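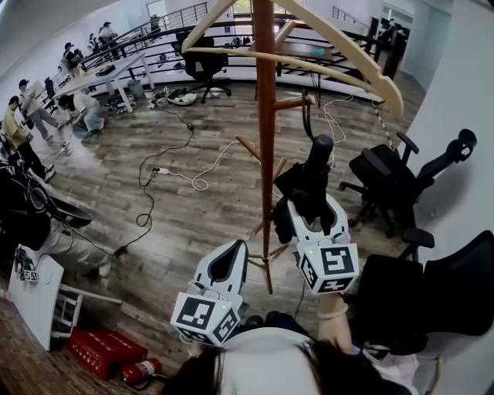

I went to the Ritthorpe student robotics open day expecting to be sold something, and I was, though more politely than usual. The course is run by Tassanee Kaewmanee, and the visit was part of a public programme that Lokell pays for. There was coffee, a printed sheet and a queue for lanyards. The sheet promised "household robots, taught by hand". I have read a good many sheets like that.

The idea is simple enough. Students take a gripper in each hand and do some ordinary job with it, the grippers record how they moved, and the recordings are used to train a pair of robot arms to do the same job. The marker cubes on top help the software work out where each gripper is. This term's job is tidying clothes: pick a thing up, hang it up or put it on the coat rack, take it down, do it again.

The students call one go an episode. The group I watched were aiming for 100 good ones by the end of the day. I asked what made one good and got three answers from three people, which worried me more than anything else I heard. One said the item had to end up hanging. One said it also had to look smooth. The third said they kept anything that wasn't obviously a disaster and sorted it out afterwards. Tassanee Kaewmanee told me there is a written rule and that it would be read out again after lunch. I hope it was.

Whether you should need that many goes to hang up a piece of cloth is a fair question, and I asked it. Her reply was that the trained arms from the September group had been tested on 142 attempts and managed 123 of them. That sounds decent until you ask what was being attempted. Same rack, same spot, same few garments. When they moved the rack to the other side of the room they ran 22 further attempts and, in her words, "we stopped writing it down". I liked her for saying so. It isn't on the sheet.

I had a turn with the grippers myself. They are awkward for the first few minutes and then less so, although my wrists ached sooner than I'd like to admit. You can't feel the cloth at all. You watch the jaws and guess. A second-year who had done a whole week of it said you stop noticing, and then he dropped a scarf. To be fair to him he picked it up again with the same gripper, and he kept that one in, because apparently recoveries are useful to learn from.

The talk after lunch was the weakest part. A man from Sombatkul, who supply the software, showed a film of two arms folding a towel at what he said was normal speed. I asked whether it had been done in one take. He said it was "representative". I asked again and he moved on to the next slide, which was about laundry in care homes and had a large number on it with no source. If this is going to end up in care homes I'd want a lot more than a film of a towel.

The students were better than the talk. They argued openly about whether they were teaching a machine to tidy or only teaching it one room. One of them had asked to spend the spring term collecting in other people's flats, and had been told the insurance made that difficult. To my mind that is the only version of the project worth doing. A coat rack on a plank floor with a few cables across it and good daylight is nothing like my hall, which has a pram in it.

Practical matters for anyone going to the next one. The step-free entrance is round the back and badly signed. Book the morning, when they are collecting and you can ask things, and skip the talk unless you enjoy that sort of thing. Children are welcome but have to stay behind the tape during recording. Plidex had a table of spare parts by the door at prices I thought were silly.

I shall go again in the summer if they move the rack.

Comments

marigold_k: I was in the afternoon group and the rule did get read out. Two people disagreed with it straight away.

Desmond P: 123 out of 142 is better than my teenagers.

hallwaypram: Did they say what the arms cost? The sheet I was given had a blank where the price should be.

T. Oakes: A bit hard on the talk, I thought. He did answer properly when someone asked about power cuts. Agree about the entrance, I walked round the building twice.

Posted 4 January 2019 | Contact the author | Text may be quoted with credit | Back to top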